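Support ticket: weak and missing p21 band on western blot, second lot of Haque anti-p21

Status: Resolved
Product area: Antibodies, western blotting
Opened by: cell biology lab, Kolcombe
Handled by: Somitness technical support

Problem as reported

We have used the Haque anti-p21 rabbit antibody for our cell cycle work for a long time without trouble. Since opening a new vial in September we get a faint band at 21 kDa or no band at all. The samples are whole cell lysates from a human breast line treated with a DNA damaging drug to push p21 up. Loading control (beta-actin) is strong and even in every lane. We have now run 3 blots with the same outcome and are short of lysate, so we would like advice before running another.
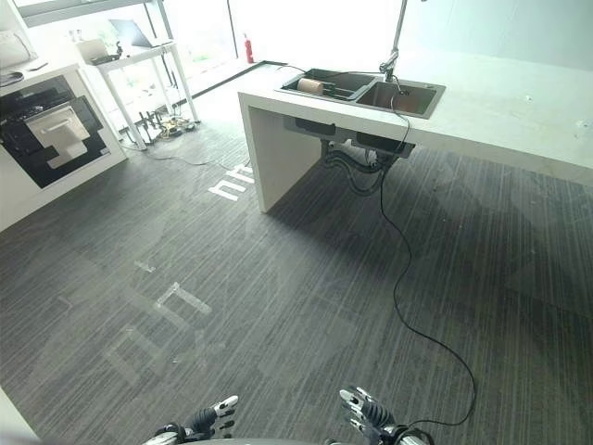 Details requested by support

Gel: 12 percent, run at 130 V until the dye front reached the bottom.
Load: 20 micrograms of total protein per lane.
Transfer: wet tank, PVDF, overnight in the cold room.
Block: 5 percent milk in TBST, one hour at room temperature.
Primary: 1:1000 in 5 percent milk, overnight at 4 degrees.
Secondary: anti-rabbit HRP, 1:5000, one hour.
Detection: standard ECL, Trurham imager, exposures up to five minutes.
Positive control: the drug-treated lysate is our only one.
Negative control: untreated cells, same passage.

First reply from support

Thanks for the details. A good actin signal tells us that loading was even and that detection works for that antibody. It does not tell us much about a 21 kDa protein. Actin runs at 42 kDa and the two can behave differently in transfer. Small proteins can pass straight through a membrane during a long transfer, especially if the pore size is 0.45 micron. Please let us know:

1. The pore size of the PVDF.
2. Whether the transfer buffer contained methanol, and how much.
3. Whether a second membrane was ever placed behind the first.
4. Whether the old vial of antibody is still on hand, even a few microliters.

Please hold off on changing the antibody dilution for now. If two things are changed at once we will not be able to tell which one mattered.

Customer reply

Pore size is 0.45 micron. We had been on 0.2, but the last order came in as 0.45 and it was put straight into use. I had to check the box to find this out. Methanol is 20 percent. No second membrane. There is a little of the old vial left, enough for one small strip.

I would add that cyclin D1 from the same lysates looks normal on these blots, at the expected size of 36 kDa. So the lysates are not degraded across the board -- at least not as far as we can see.

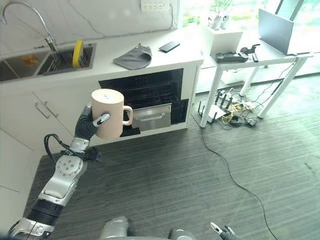 One more thing that may or may not matter. The prestained ladder on the last blot looked fine down to 25 kDa, but the 15 and 10 kDa bands were very pale. I took this for a tired ladder, because it was the end of the tube.

Second reply from support

The pale lower ladder bands fit with loss of small proteins in transfer. We suggest the following test, which uses one gel and very little lysate.

Load treated and untreated lysate side by side, twice, with ladder in between. After the run, cut the gel in half down the ladder lane. Transfer both halves at 100 V for one hour with an ice pack, one onto 0.45 micron PVDF and the other onto 0.2 micron. Put a second piece of 0.2 micron membrane behind each one, on the side away from the gel. Probe all four pieces with the new vial under your usual conditions.

If p21 shows up on the back membrane behind the 0.45 piece, it is passing through. If it is missing from all four, keep the 0.2 piece and probe it again with the old vial. Wet new PVDF in methanol first and do not let it dry out at any point.

Also, p21 turns over quickly. If cells sit on the bench between washing and lysis the signal can drop. Keep everything on ice and have inhibitors in the buffer before it touches the cells.

Customer reply

Ran the test this week, first gel loaded at 9 in the morning. Results:

0.45 front: faint band at 21 kDa in the treated lane, nothing in untreated.
0.45 back: clear band at 21 kDa in the treated lane. Lower ladder bands present too.
0.2 front: strong band in treated, weak band in untreated. This is what we used to see.
0.2 back: trace only, visible at the five-minute exposure.

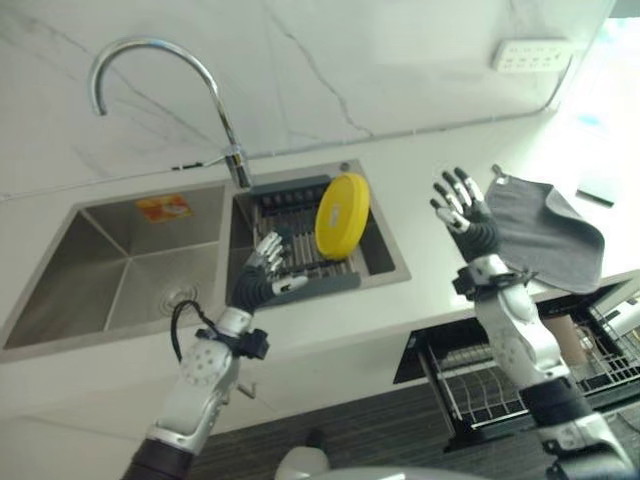 We did not need the old vial for the main question but used it anyway on a spare 0.2 strip from the same samples. Old and new lots look alike at 1:1000. There is slightly more background with the new one near 50 kDa, which does not get in our way.

The ladder was not tired. I have opened a new tube all the same.

Closing note from support

Cause: membrane pore size changed from 0.2 to 0.45 micron, combined with a long overnight transfer. The antibody lot is performing as expected and no replacement is needed.

Recommended settings for this sample type: 0.2 micron PVDF, 100 V for one hour, cooled. If you must transfer overnight, use low voltage (30 V) and keep the 0.2 membrane. For cyclin D1 and p21 from the same gel, these settings will do for both.

For the background near 50 kDa, try 5 percent BSA in the primary step in place of milk. Test this on one strip before switching over.

The three earlier blots cannot be rescued for p21, but the actin and cyclin D1 results from them can be kept if the bands were within range. Ticket closed at the customer's request. Reply to this thread to reopen it.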